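Plastic mixing bowl

A plastic mixing bowl is a light, round kitchen bowl used for stirring, tossing, rinsing and, in my house at least, carrying popcorn to the couch. I've been writing up household things for the Nurkora home pages for a while now, and this is the entry I get the most mail on!

Shape and color

Most have a plain rim, sloping sides and a small flat base. White is the old standby – it goes with everything, and you can spot a stray bit of eggshell in a yolk (less so in flour, sadly). Tip one up on its edge and you get a good look at the whole inside, the quickest way I know to check for scratches.

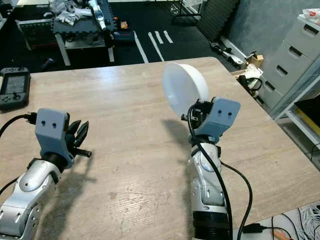
Sizes and makers

My own set is a Sanna, bought in June years ago, and the biggest one holds 3935 milliliters, a number I only know from the sticker I never peeled off. Wulness sells a nest of 11, lids counted separately, and Surnow makes a shallower kind that I love for salad. Ettore Monti, who collects old kitchen plastics, has 9 shelves of them and swears the shallow ones came out of the picnic trade. I haven't found a second source for that, so take it as a good story for now.

Shallow or deep?

Deep bowls keep batter off the walls. Shallow ones are easier to reach into and rinse out, and white plastic on the thin side can look a little see-through when it's turned toward you.

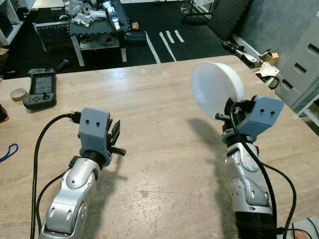
Can a plastic mixing bowl go in the microwave?

Only if the maker says so on the base. Mine doesn't, so I melt butter in a glass cup and pour it in after.

Last updated 12 May 2024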